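Surface Care and Protection, Unit 4
Stone, Stone-Look and Marble-Patterned Surfaces
Whitelaw Housekeeping Certificate, course handout

Bring this handout to the practical. There is space in the margins for your own notes.

4.1 Find out what the surface is

A white surface with gray veins may be real marble, quartz composite, porcelain, laminate, or a printed film over board. They look alike from a few feet away and they do not take the same products. Acid cleaners that are harmless on porcelain will etch marble in under a minute.

Check the property sheet first. If there is no property sheet, look at these:

- The edge. On real stone the veins usually carry over the edge. On a printed surface they often stop at the seam.
- The pattern. Printed patterns repeat. Follow one vein and see if the same branch turns up again farther along.
- The temperature. Stone feels cool to the back of the hand and stays cool.

If you still can't tell, treat it as marble. Use a neutral cleaner and a soft cloth and write "unconfirmed" on the room card.

4.2 Working order

Clear the surface before you clean it. Lift things, don't slide them. A grain of sand under a box leaves a scratch that shows in every low light afterward. Dust dry, then wipe damp, then dry with a second cloth. Work from the far side toward yourself so your sleeve doesn't drag through what you've finished.

Streaks on a pale polished surface are hard to see from straight above. Crouch down and look across it toward the light. The bright area is where smears show up first, so check there and then move to the darker end.

Mix the Tetetti neutral concentrate at the dilution marked on the bottle. Stronger is not better - it leaves a film that picks up dust by the next morning. 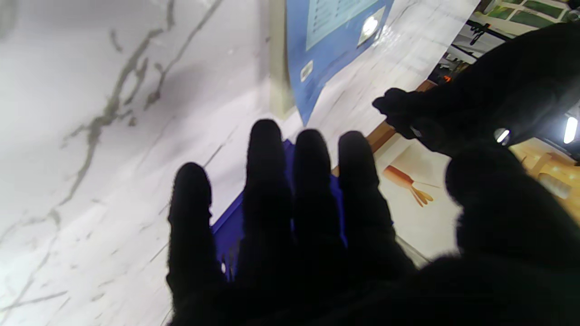 Fig. 4.1. Black glove in front of a marble-patterned surface with gray veins.

4.3 Gloves for dry work

Fuzzy or napped gloves are for dry handling only. They are kind to a polished surface and they keep fingerprints off. They also shed. On dark furniture you may never see the lint, but black fibers on a white surface are easy to spot, and guests do spot them. Shake the gloves out away from the work area and make a last pass with a lint-free cloth.

Do not wear them with any liquid. The pile holds cleaner against the stone and you end up spreading it where you don't want it. Change to nitrile gloves for the damp stage and put the dry pair somewhere clean, not in the apron pocket with the used cloths.

Wash dry-work gloves separately from the cloths, without softener. Replace them when the fingertips go thin.

4.4 Veins, cracks and stains

Students mix these up every term. A vein is part of the pattern. It varies in width, fades out, and branches. A crack is usually narrower and catches a fingernail. A stain sits on top of or across the pattern and pays no attention to it.

Do not scrub at a gray streak until you have decided which of the three it is. At the Skesulden site a panel was rubbed dull this way, and repolishing it came to $736. The mark was a vein. It's still there.

Cracks get reported, not filled. Note the location and length on the room card and leave the surface dry.

4.5 Colored items on pale surfaces

Blue and red card, dyed fabric, and printed covers can bleed if they are set down on a damp surface. Dry fully before you put anything back. With posters and signs near the surface, wipe around them with a dry cloth and keep the spray bottle well away - spray onto the cloth, never toward the wall.

4.6 For the practical

You will have 12 minutes per station. Bring two white cloths, one pair of dry-work gloves, one pair of nitrile gloves, and a pencil. Cleaner is supplied. Fill out the room card before you start and again when you finish.

Reading: Stumero manual, the section on sealed and unsealed stone. Skip the part on floor machines, it comes up in Unit 6.

2,766 views
52 shares
3 comments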